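Darkholm Weavers and Stitchers
Minutes of the meeting held on 31st December

Present: 11 members. Apologies: everyone with a party to go to.

1. Minutes of the October meeting were agreed, after "warp" was corrected to "weft" in two places and back again in one.

2. Cushion swap. Entries close when the cupboard is full. Backs may be plain cloth, but zips must open.

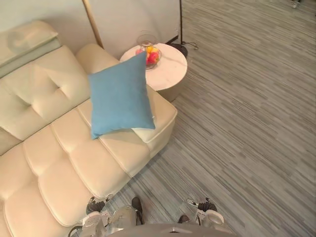
Cream leather sofa, buttoned back.

3. Loom hire. The Rudar table loom has come back from Flusesstead with 3 heddles missing and a note saying it was like that before. It wasn't. Hire goes up to 20 pounds, deposit 30.
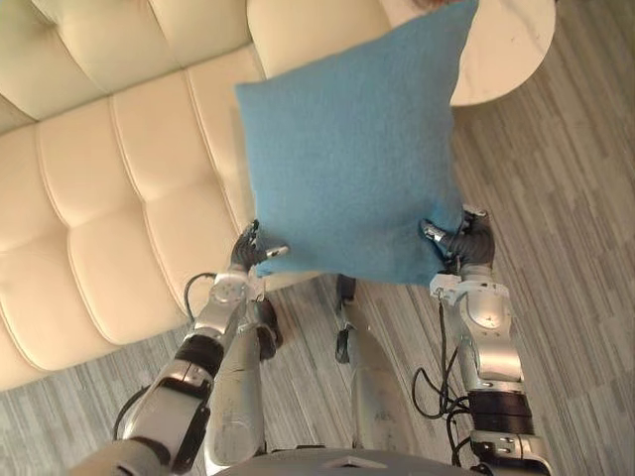
The Rudar will stay in until the heddles are replaced. A proposal to lend Flusesstead the loom with the sticking beater instead was carried with some warmth.

4. Yarn order. Hegyi have discontinued the grey that half of us are using - the other half offered sympathy and no yarn.
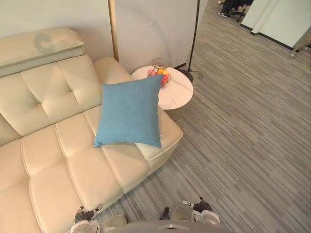
Members with part cones of it are asked to bring them next time, labelled. "Greyish" is not a label.

5. Any other business. The kettle. Deferred.

Meeting closed early, to general surprise.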